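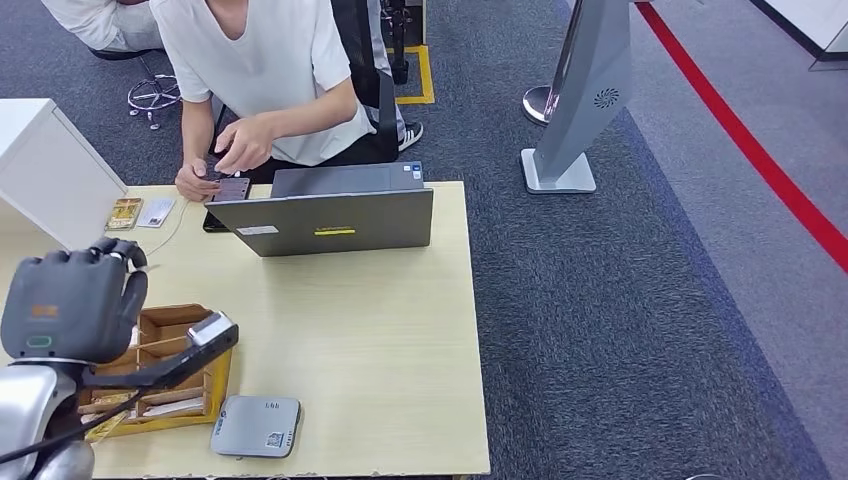 Tahiri is looking for people to take part in a study of how office workers spend their breaks. We want to hear from anyone aged 18 or over who works at a desk in Drovgate for at least three days a week. You don't need to change your routine. If you usually stay in your seat with a small handheld device for ten minutes, like the person in the white T-shirt, carry on doing so and write it down. Walks, naps, phone calls and trips to the shop all count.

The study runs for 6 weeks from the start of October. You will fill in a short diary at the end of each working day, on paper or through the Flesteo website.

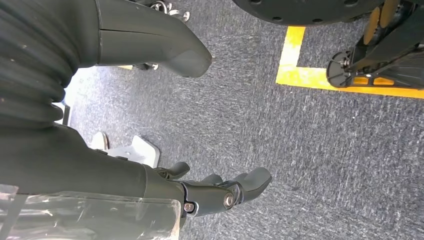 You will also be asked to come to two interviews, one in the first week and one in the last. Each takes 35 minutes. Interviews can be held by phone if you can't get to us.

We have 300 places. People who work night shifts are welcome, as we had very few of them last time.

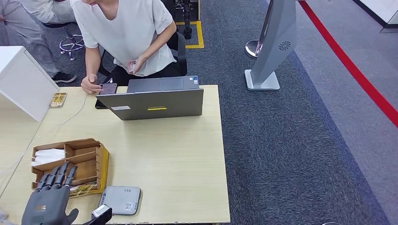 Those who complete the diary and both interviews will receive a shopping voucher. Travel costs are paid on the day, so please keep your ticket.

To apply, fill in the form on the Flesteo website by 16 September 2021. Tell us your usual working hours and whether you would like a paper diary. We will reply to everyone, including those we can't offer a place.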